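Buscar en el archivo Buscar Ver todo

El asa blanca

Octubre - Por la redacción de Cuentos de Sobremesa

Mi hermana mayor decía que una casa se conoce por lo que uno no se atreve a tirar, y en la nuestra, desde que murió la tía, lo que no nos atrevíamos a tirar era un sofá.

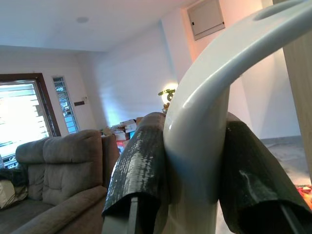

Habíamos quedado un jueves, a las cuatro de la tarde, para decidirlo de una vez. Digo habíamos quedado como si fuéramos una delegación, y éramos mi hermana y yo, más el marido de mi hermana, que vino a ayudar con el peso y se pasó la primera hora buscando dónde enchufar el teléfono. La tía había vivido en Greltley treinta y tantos inviernos, en el segundo piso de una casa de ventanas de marco oscuro, y el sofá había estado siempre pegado a aquella ventana grande, la del salón, de manera que quien se sentaba en él tenía la claridad a la espalda y a los demás enfrente, medio deslumbrados. Yo creo que a la tía le gustaba esa ventaja. Recibía así al cobrador del gas, a las primas, al médico, y todos acababan achicando los ojos y dándole la razón.

Era un sofá marrón tirando a gris, o gris tirando a marrón, según quién lo contara y a qué hora. Tenía los respaldos acolchados, partidos en bultos horizontales, mullidos como pan recién sacado, y unos brazos gordos en los que de niñas nos montábamos a caballo mientras los mayores jugaban a las cartas. En una punta había siempre una manta oscura echada de cualquier manera, y debajo de la manta un cojín beige al que nadie tenía permiso de darle la vuelta. Por qué, no lo supimos nunca. Aquel jueves le di la vuelta yo, con el corazón un poco acelerado, lo confieso, y por detrás era igual de beige. Lo volví a poner como estaba y extendí la manta encima, y mi hermana, que me había visto, no dijo nada, cosa rara en ella.

- ¿Lo vendemos o lo regalamos? - preguntó mi cuñado desde el pasillo.

- Primero hay que tasarlo - dijo mi hermana.

- Ese sofá no vale ni lo que cuesta bajarlo.

- Tú no sabes lo que le costó a ella.

Eso era verdad, y la que lo sabía era yo, porque la tía me lo había contado una tarde de lluvia en que se le fue la luz y no había otra cosa que hacer más que hablar. Lo compró en Haugen, unos almacenes de dos plantas que estaban junto a la estación y que cerraron hace muchísimo. Le pidieron 3,000, que entonces era dinero de verdad, y ella llevaba en el bolso 697, metidos en un sobre con una horquilla para que no se abriera. Preguntó si se podía pagar a plazos. El encargado la miró de arriba abajo - esto ella lo contaba levantándose y haciendo del encargado, con los pulgares en un chaleco que no llevaba - y le dijo que a plazos sólo se vendía a matrimonios. La tía le contestó que su marido estaba aparcando. No tenía marido ni lo tuvo después, pero firmó los papeles, le entregaron el sofá y lo fue pagando mes a mes, puntualísima, y cada vez que iba a la ventanilla el encargado le preguntaba por su esposo y ella decía que gracias, que mejor del pecho.

Así que el marido imaginario de la tía estuvo enfermo del pecho hasta el último recibo. Luego, supongo, se curó, o se murió, o se fue a vivir a otra parte. Cuando yo le pregunté qué había sido de él, se rió tanto que tuvo que sentarse.

Bueno. El caso es que aquella tarde no tasamos nada. Mi hermana había traído una libreta y fue apuntando lo que había en los armarios, con esa letra suya tan recta, y yo iba detrás abriendo cajones y estorbando. Mantelerías, velas de cumpleaños a medio gastar, una caja de galletas llena de botones, las instrucciones de una yogurtera Akitier que ninguna de las dos recordaba haber visto jamás. Leí las instrucciones enteras, de pie junto a la alacena. Hay algo que consuela mucho en unas instrucciones, no sé explicarlo bien, esa confianza en que la persona va a llenar los tarritos hasta la marca y va a esperar lo que haya que esperar.

Y entre unas cosas y otras apareció el asa.

Estaba envuelta en papel de periódico, en el fondo del aparador, detrás de la sopera. Una pieza blanca, curva, lisa, de esas que brillan por la parte de arriba cuando les da la luz, con forma de arco, o de bastón, o de cuello de cisne si una se pone fina. Mi cuñado dijo que era de una bañera. Mi hermana dijo que de un cochecito de niño. Yo dije que de una jarra muy grande, y los dos me miraron con paciencia.

- ¿De una jarra de qué tamaño? - dijo mi cuñado -. ¿Para quién?

No supe contestar. La verdad es que no era de nada que hubiera en la casa. Lo comprobamos, y en esto fuimos muy serios los tres, más que con las escrituras. La arrimamos al carrito de las bebidas, a la lámpara de pie, a la barandilla de la galería, al respaldo de la silla del baño. La arrimamos al propio sofá, por si hubiera sido en otro tiempo algún adorno del brazo, y allí quedaba tan fuera de lugar, tan blanca contra aquella tela, que nos entró la risa a los tres a la vez. Mi cuñado se la puso de corona. Mi hermana la cogió como quien coge un teléfono antiguo y dijo, con la voz de la tía, calcada: «Sí, dígame, no, mi marido no puede ponerse, está aparcando».

Yo no sabía que ella también conocía la historia. Veintitantos años había creído que la tía me la había contado sólo a mí, en aquella tarde sin luz, como un secreto, y la había guardado con un cuidado que ahora me parecía un poco tonto.

- ¿A ti cuándo te lo contó? - le pregunté.

- Uf, mil veces. Cada vez que íbamos a merendar. Tú estabas montada en el brazo del sofá, dando gritos.

Me senté. Me senté en el sofá, claro, en el lado de la manta, con la ventana detrás, y noté que el asiento cedía primero y luego aguantaba, igual que siempre. Mi hermana se sentó en la otra punta. Mi cuñado, que es buen hombre y entiende más de lo que parece, dijo que bajaba a por café y tardó muchísimo.

Estuvimos un buen rato calladas. Por la ventana se oía la calle, alguien que arrastraba un cubo, el autobús 13 frenando en la parada con aquel quejido que la tía llamaba la vaca. «Ya pasó la vaca», decía, y eso significaba que iban a dar las cinco y que había que poner el agua. Murió a los 86, en la cama, de madrugada, y lo primero que pensé cuando me llamaron fue que esa tarde pasaría la vaca y no habría quien pusiera el agua. Se lo dije a mi hermana. Me contestó que ella había pensado en las plantas, y que le había dado mucha vergüenza pensar en las plantas.

Luego hablamos de la empresa de mudanzas. Se llamaba Jirkex y tenía un anuncio con un elefante que cargaba un piano, y mi hermana había pedido presupuesto sin consultarme, cosa que en otro momento me habría sentado fatal. Preguntaban cuántos bultos, qué planta, si había ascensor, si algún mueble requería un trato especial. En esa última casilla ella había escrito «sofá», había tachado «sofá», y había vuelto a escribir «sofá» encima, con tanta fuerza que la punta del bolígrafo pasó a la hoja de abajo.

- En mi casa no cabe - dijo.

- En la mía tampoco.

- En la tuya, si quitas la mesa.

- ¿Y dónde como?

- Pues en el sofá.

Lo dijo muy en serio, y yo me lo pensé muy en serio también. Me imaginé mi comedor, que es estrecho y da a un patio, con aquel animal marrón grisáceo tumbado de pared a pared. Me imaginé cenando con el plato en las rodillas y la manta por encima, sin deslumbrar a nadie, porque en mi casa el sol entra lo justo. Me imaginé, sobre todo, subiéndolo por mi escalera, que tiene un giro muy malo en el primer rellano, y a los mozos mirándome, y a mí diciendo que era un momento, que mi marido estaba aparcando.

Tampoco yo tengo marido. Creo que por eso la tía me lo contaba a mí, aunque se lo contara a todo el mundo.

Cuando volvió mi cuñado con los cafés, ya tibios, traía además una bolsa de buñuelos y la noticia de que la mujer de la panadería se acordaba de la tía y quería saber qué íbamos a hacer con las cortinas. Nos comimos los buñuelos allí mismo, llenándolo todo de azúcar, cosa que en vida de la dueña nos habría costado un disgusto. Mi hermana sacudió el azúcar del asiento con la palma de la mano, despacito, hacia el suelo, y después lo barrió con el pie debajo del sofá, que es exactamente lo que hacíamos de pequeñas.

El asa me la llevé yo. La envolví otra vez en su periódico y la metí en el bolso, de donde sobresalía un buen trozo, y así crucé todo Greltley hasta la estación. En el tren un señor me preguntó de qué era. Le dije que de una jarra, y le pareció muy bien.

A los de Jirkex los llamé el lunes, antes de entrar a trabajar, para preguntarles por el giro del rellano.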